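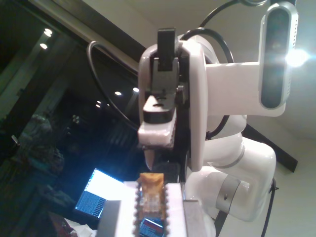 Bright patch on the wall next to a window, evenings only
Posted by Tülin Baysal in Lighting and Electrical, Thu 4 May

I have a workroom at the back of the house with beige walls and one window. By day the light is even and gives no trouble. Once it is dark outside, the ceiling lights produce a bright patch on the wall and a reflection in the window glass at sitting height. Anything white and glossy in the room picks up highlights as well, and the top of the white stand I work at is noticeably brighter than everything below it.

The fittings are five round Andus LED panels, 24 W each, fixed close to the ceiling. The paint is Dravdale, sold as "soft sheen". I would like to keep the level of light on the work surface and lose the patch and the window reflection. Repainting is possible but I would prefer to leave it until October. Is this a matter of the fitting, the paint or the window?

Nesma Chraibi
All of them contribute, in different proportions.

The patch on the wall is partly a sheen problem. A soft sheen finish reflects some of the light directionally, so the patch moves when you move your head. Check this first. If it stays where it is, the paint is not the main cause and the panel is too close to that wall or is throwing too much light sideways.

The window is a separate matter. After dark the glass acts as a mirror for anything brighter than what is outside. Dimming the room reduces the reflection and also reduces your working light. A matt roller blind, pulled down in the evening, removes it. Fit it inside the recess if there is depth, otherwise to the wall with an overlap on each side. Avoid blinds with a coated face on the room side, as they will give you a duller version of the same reflection.

For the fitting, look for a prismatic or micro-prismatic diffuser. Opal covers spread the light evenly but also send more of it towards the walls. Statwood sell diffusers cut to size. Measure the panel inside its rim and deduct 2 mm for clearance.

I would do the blind, then the diffuser, then look at the wall again before buying paint.

Meijer
just turn it down. mine was on 100 per cent for years, put a dimmer on and the wall was fine. check the driver is dimmable first or it will flicker

Tülin Baysal
The patch moves with my head, so the paint is involved. The driver is marked non-dimmable. I have ordered a blind and will measure for the diffuser at the weekend.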